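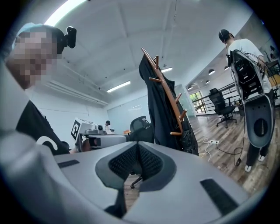
긴 외투를 나무 스탠드에 걸어 두면 목덜미가 뾰족하게 튀어나와서 봄마다 속이 상한다고, 그러니 옷걸이 이야기를 한 번쯤 길게 해 달라고 지난 호에 답장을 보내 주신 분이 있습니다. 편지 끝에는 해마다 외투를 언제 집어넣어야 할지 몰라 여름 문턱까지 그냥 걸어 둔다는 고백도 붙어 있었고요. 읽으면서 얼마나 고개를 끄덕였는지 모릅니다. 저희 Flomel 작업실도 사정이 똑같거든요. 길고 까만 외투가 아직도 나무 스탠드에 걸린 채 밑자락을 마룻바닥에 대고 있습니다. 그래서 이번 호 '방 안의 물건' 꼭지는 그 답장에 드리는 긴 답장이 되겠습니다. 차 한 잔 옆에 두고 천천히 읽어 주세요.

2025년 5월 16일자 소식지에 겨울 외투 이야기라니 철이 좀 지난 것 같지요. 그런데 Plemanville에 사시는 분들은 아실 거예요. 낮에는 반팔로 다녀도 되는데 해가 떨어지면 강바람이 골목으로 들어와서, 퇴근길에 꼭 한 번은 '아, 외투 입고 나올걸' 하게 됩니다. 그러다 보니 다 같이 외투를 치우자는 말은 나오는데, 정작 치우는 날은 자꾸 뒤로 밀려요. 올봄에도 세탁소에 보낼 것을 모으자고 해 놓고는 누가 하루만 더, 하루만 더 하는 바람에 여기까지 왔습니다.

먼저 스탠드부터 소개할게요. 붉은 기가 도는 갈색 기둥에 짧은 걸개 다섯 개가 저마다 다른 높이로 달린, 아주 단순한 물건입니다. Petchrat이라는 중고 가구점에서 데려왔어요. 시장 뒤편 계단을 한참 내려가야 나오는 가게인데, 원래는 책장을 보러 갔다가 책장은 못 사고 이것만 안고 왔습니다. (책장은 아직도 못 샀습니다. 책은 여전히 창턱에 쌓여 있고요.) 가격표에는 139라고만 적혀 있고 단위가 없어서 한참을 웃었는데, 계산대에서 물어보니 가격이 아니라 물건 번호라고 하더군요. 값은 그보다 훨씬 마음 편한 액수였습니다. 번호표는 버리기가 아까워서 지금도 서랍에 넣어 두었어요.

걸개 높이가 서로 다른 것이 처음에는 조금 불만이었습니다. 나란히 맞아 있어야 보기 좋을 것 같았거든요. 써 보니 이게 참 편합니다. 옷끼리 어깨가 부딪치지 않아서 하나를 꺼낼 때 다른 것이 따라 떨어지는 일이 드물고, 키가 작은 분은 작은 분대로 손 닿는 자리가 있습니다. 집에 새로 들이실 생각이라면 걸개가 한 높이에 몰려 있는 것보다 이렇게 층이 진 것을 한번 살펴보세요. 사진으로만 보고 고르기보다는 가게에서 외투를 벗어 직접 걸어 보시는 편이 훨씬 낫고요. 주인 눈치가 보이면 '잠깐 걸어 봐도 될까요' 하고 물어보면 됩니다. Petchrat에서는 흔쾌히 그러라고 했습니다.

다만 긴 외투는 역시 문제입니다. 발목까지 오는 옷은 웬만한 스탠드에서는 바닥에 닿아요. 저희 것도 보시다시피 자락이 마루에 내려와서 뭉쳐 있습니다. 바닥에 닿은 자락은 먼지를 참 부지런히 모읍니다. 검은 옷이면 더하지요. 저녁에 입고 나가다가 현관 불빛 아래에서 보면 밑단에만 뽀얗게 띠가 생겨 있고, 손으로 털면 더 번지고, 결국 물티슈를 찾으러 도로 들어오게 됩니다. 저도 이 짓을 몇 번이나 했는지 모르겠어요.

작업실에서 이런저런 방법을 써 본 끝에 남은 것을 적어 보겠습니다. 제일 쉬운 것은 긴 옷을 무조건 맨 위 걸개에 거는 겁니다. 당연한 말 같지만 손은 늘 가까운 곳으로 가게 마련이라, 아침에 서둘러 들어온 사람이 중간에 척 걸어 두면 그날은 하루 종일 자락이 바닥을 쓸게 됩니다. 그래서 저희는 위쪽은 긴 옷, 아래쪽은 모자와 장바구니, 하고 정해 두었어요. 정해 두었다고 해서 지켜지는 것은 또 아니지만요. 그래도 말이라도 해 두니 지나가던 사람이 한 번씩 올려 걸어 줍니다.

맨 위에 걸어도 바닥에 닿을 만큼 긴 옷이라면 허리께에서 한 번 접어 올리는 방법이 있습니다. 벨트가 달린 외투는 벨트를 느슨하게 묶고 그 위로 천을 조금 끌어 올려 주면 한 뼘쯤은 짧아져요. 벨트가 없으면 양쪽 자락을 모아서 옆 걸개에 살짝 얹으셔도 됩니다. 모양은 좀 우습습니다. 손님이 오시면 내려놓게 되는 그런 모양이에요. 그래도 밤새 그렇게 두고 나면 아침에 밑단이 깨끗해서 기분이 좋습니다.

이제 답장 주신 분이 속상해하신 그 목덜미 이야기를 해야겠지요. 외투 안쪽 목에 달린 고리를 꼭 쓰세요. 고리가 있는데도 깃 뒤쪽을 그냥 걸개에 푹 꽂아 두면 옷 무게가 한 점에 다 실려서 며칠 만에 뿔이 납니다. 고리가 떨어졌거나 애초에 없는 옷도 많은데, 이건 달면 됩니다. 폭이 좁은 면 끈을 손가락 길이로 잘라서 양 끝을 접고, 안감만 뜨지 말고 깃 이음선의 두꺼운 데까지 바늘을 넣어 주세요. 안감에만 달면 무거운 외투는 안감째로 찢어집니다. 제가 그렇게 해서 멀쩡한 안감을 두 번 꿰맸어요. 두 번째는 같은 자리였습니다.

이미 튀어나온 자리는 김을 쐬고 손바닥으로 눌러 주면 제법 돌아옵니다. 다리미를 천에 바짝 대지 마시고 조금 띄워서 김만 보내세요. 그러고는 어깨가 두툼한 옷걸이에 걸어 하룻밤 그대로 두시면 됩니다. 조바심이 나서 덜 마른 것을 다시 스탠드에 걸면 뿔이 도로 나요. 오래 입지 않을 옷은 아예 스탠드에서 내려 주시고요. 스탠드는 오늘 입고 온 옷, 내일 또 입을 옷이 잠시 쉬어 가는 자리라고 생각하시면 편할 거예요. 한 계절을 거기서 나는 옷은 아무래도 힘이 듭니다. (네, 저희 까만 외투에게 미안한 마음으로 쓰고 있습니다.)

스탠드를 어디에 둘지도 은근히 중요합니다. 저희는 나뭇결이 훤히 보이는 마루방을 쓰는데, 바퀴 달린 의자가 근처에 있으면 문제가 생겨요. 의자를 뒤로 쑥 밀다가 바닥에 내려온 자락을 바퀴로 밟는 겁니다. 바퀴에 말려 들어간 외투를 빼내 보신 분은 아시겠지만, 이게 급하게 당기면 당길수록 더 단단히 물려요. 그럴 때는 의자를 옆으로 눕히고 바퀴를 손으로 거꾸로 살살 돌려 주세요. 가위부터 찾으시면 안 됩니다. 스탠드와 의자 사이는 의자 하나가 통째로 지나갈 만큼 띄워 두는 게 좋은데, 좁은 방에서는 그게 또 쉬운 일이 아니지요. 저희도 청소할 때마다 스탠드를 조금씩 옮겨 보는데, 며칠 지나면 어느새 제자리에 와 있습니다.

한쪽에만 무거운 옷을 몰아서 걸면 스탠드가 기우뚱하는 것도 조심하셔야 해요. 무거운 외투를 걸었으면 반대편에는 가방이라도 하나 걸어서 무게를 나눠 주세요. 그리고 나무에 못 없이 끼워 맞춘 걸개라면 가끔 손으로 돌려 보시고, 헐거워졌으면 얇은 종이에 목공풀을 발라 감아 다시 끼우면 한동안 든든합니다. 비 오는 날 흠뻑 젖은 외투는 바로 걸지 마시고 욕실에서 물기를 뺀 다음에 옮기세요. 마루에 물이 떨어진 걸 모르고 밤을 넘기면 하얗게 자국이 남더라고요.

그럼 언제 집어넣을까 하는 질문이 남았습니다. 저는 날짜보다 옷 주머니를 봅니다. 장갑도 영수증도 새로 들어가는 것 없이 한 주가 지나면 그 옷은 이제 안 입는 옷이에요. 주머니를 비우고, 단추가 덜렁거리는 데는 없는지 보고, 솔로 위에서 아래로 한 번 쓸어내린 다음 세탁소로 보냅니다. 비닐 커버는 벗겨서 버리고 낡은 면 홑청 같은 것을 씌워 두시면 좋아요. 단추를 넣기 전에 고쳐 두는 것과 꺼내서 고치는 것은 차이가 큽니다. 꺼내는 날은 꼭 추워서 급하게 나가야 하는 날이니까요.

마침 골목 어귀의 세탁소 Itia에서 저희 소식지 독자분들 외투를 한데 모아 맡아 주시기로 했습니다. 작업실로 가져오시면 이름표를 달아서 같이 보내 드릴게요. 한 번에 받을 수 있는 것은 36벌까지이고, 자리가 차면 다음 차례로 넘어갑니다. 찾아가실 때는 이름표 반쪽을 꼭 챙겨 오세요. 까만 외투는 정말이지 다 똑같이 생겼습니다. 지난해에는 서로 바꿔 입고 간 두 분이 한참 뒤에야 소매가 길다며 연락을 주신 일도 있었어요.

가을에 다시 꺼낼 옷이 걱정되시는 분들을 위해서 9월에는 고리 달기와 단추 고치기를 함께 하는 저녁을 마련하려고 합니다. 바늘과 실은 저희가 준비하고, 면 끈도 39미터짜리 한 타래를 미리 사 두었으니 넉넉할 거예요. 외투가 아니어도 괜찮습니다. 고리 떨어진 수건도, 끈 늘어난 앞치마도 다 가져오세요. 의자가 모자랄 수 있으니 방석을 하나 들고 오시면 더 좋고요. 손이 느려서 걱정이라는 분도 계실 텐데, 저도 고리 하나 다는 데 차 한 주전자가 다 식습니다.

혹시 집에 안 쓰는 나무 스탠드가 있으신 분은 버리기 전에 한 번만 연락 주세요. 걸개가 하나쯤 빠졌어도 좋습니다. 긴 옷이 많은 댁에서 찾으시는 경우가 종종 있어서 키가 큰 것이면 더 반갑겠습니다. 맡기실 외투와 스탠드 소식은 작업실 우편함 743번에 쪽지로 넣어 주시거나 이 메일에 그대로 답장하시면 됩니다. 목덜미에 뿔이 난 외투 때문에 편지 주셨던 분도 김 쐬어 보시고 어떻게 되었는지 꼭 알려 주세요.

다음 호 '방 안의 물건'은 우산꽂이입니다. 바닥에 고인 물을 어떻게 버리시는지, 짝 잃은 우산은 어떻게 하시는지 사연을 기다릴게요.

Flomel 소식지 드림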